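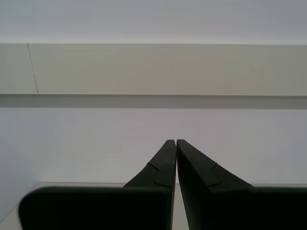

*The fingers on our number 3 arm, nearly shut, nothing in them.*

**packbench_marlow** · December 11, 2021

Hi all, longtime reader, not much of a poster. I work the packing side at Clemar, small parts mostly, and since January we've had Wunier arms doing the pick and place that used to be six of us standing shoulder to shoulder. I wanted to ask how other shops have settled in, because I'm of two minds. My wrists feel better than they have in years, and I mean that! But I used to talk all shift long, and now I walk between cells and clear faults, and I miss the company more than I expected to. They kept all of us on, I should say, two of us just moved over to receiving.

**tallowridge**

Welcome! We went through the same thing at Eso. Give it time, and ask for the training while they're still in a mood to pay for it. I learned to re-teach positions and swap finger pads, and that got me a better grade. I'd never have gone back to school for it on my own.

**old_gasket**

Glad it worked out for you, tallowridge, but I'd be careful telling people that. Our place trained 3 out of 17 and the rest got a handshake. "Kept on" can mean kept on until the next order of arms. Get the new job title in writing, with the pay next to it.

**tallowridge**

Fair enough, and I'm sorry to hear it. I still think learning the thing beats standing back from it.

**nightshift_dee**

Somewhere in between for me. The lifting is gone and good riddance, but the pace is set by the cell now, and when it stops everybody looks at whoever is closest. Ours faults on thin bags. Marlow, do yours close all the way like that on a missed pick, or do they stop short?

**packbench_marlow**

All the way, or so near you'd have to squint, and then the light comes on and I go over. On a bad run of bags I'd guess 200 times a shift, though my feet may be exaggerating. The Lytvynenko pads are supposed to grip thin stuff better, so I've asked for a set.

And thank you, old_gasket, I went and checked, and my title is still "packer" on paper. I'm going to bring that up.

**old_gasket**

Do it before the holidays. And see if they'll let you take lunch at the same time as the receiving folks.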